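Simulated rooms for nav training – show your episodes

cernitness_fan
First batch of 627 episodes collected in sim today and I'm so happy with it!
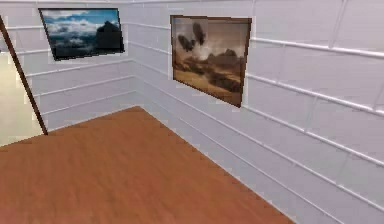
I drive every run by hand with a gamepad, 2 hours a night, and save the camera view plus the stick commands. Next up is changing the wall and floor textures between runs.

skerner
Love this! Do you keep the runs where you bump a wall?

cernitness_fan
Yep, all of them, tagged. The recoveries are my favorite part :)

distier4
I'd drop those. My policy learned to bump first and then back off. Took me 3 retrains to get rid of it.

skerner
Disagree – trim the lead-in and keep the backing off. Worked great for me in July.

distier4
Fair, I never trimmed. Still think plain rooms get you plain data though. Put some chairs in!

cernitness_fan
Chairs are coming! Trying the trim tonight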